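卓上小物の配置と片付け 作業記録ギャラリー

Mitaの作業台で行った、菓子まわりの小物の取り扱いをまとめた。天板は白、周囲は淡い灰色のパネル。照明条件は全カットで共通とし、色補正はかけていない。整理番号は1578。
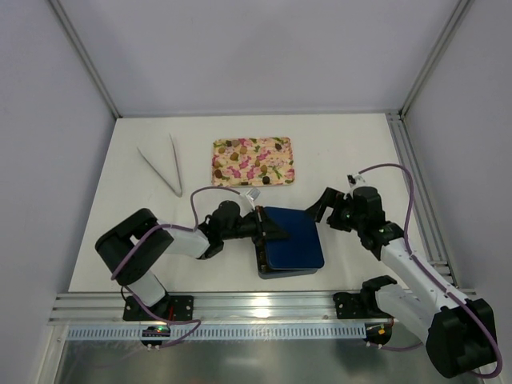
銀色のトング、花柄のマット、紺色の角型容器。蓋はわずかにずれているように見える。

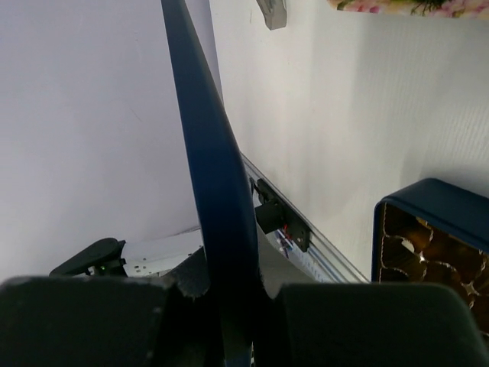
紺色の湾曲した持ち手。表面は滑らかで、軽い光沢がある。
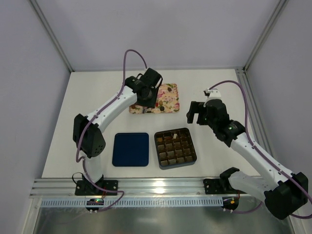 花柄の面は天板の上、左アームの下。
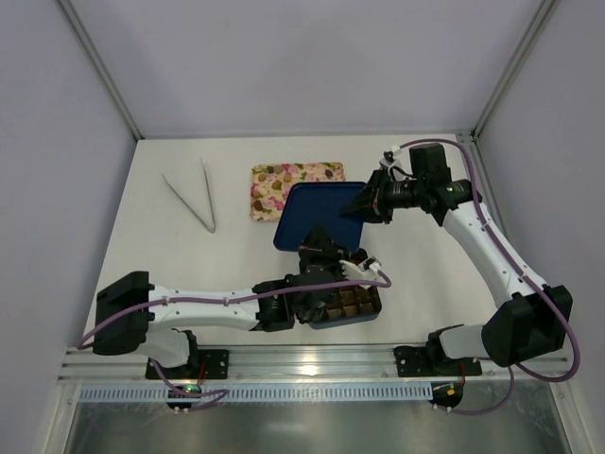
仕切り付きのチョコレート箱と紺色のトレー。箱の縁は青。

小物の選定基準は、一辺200 mm以内に収まること、重量200 g以下であることの二点。濃色の樹脂は指紋が目立つため、作業前にHerkitzの無塵布で乾拭きする。水拭きは跡が残るので行わない。花柄の品は柄の向きを毎回そろえる。天地を逆に置いた回は記録から除外した。

菓子箱の仕切りは変形しやすく、積み重ねての保管は不可。使用後は蓋を閉め、棚の下段に平置きで戻す。トングは先端を拭いてから専用の引き出しへ入れる。一回の配置替えに要する時間は15分を上限とし、超過した場合は翌回に持ち越す。

棚の配置図は3月に改訂済み。旧版のラベルが残っている引き出しは、金曜の点検時に貼り替える。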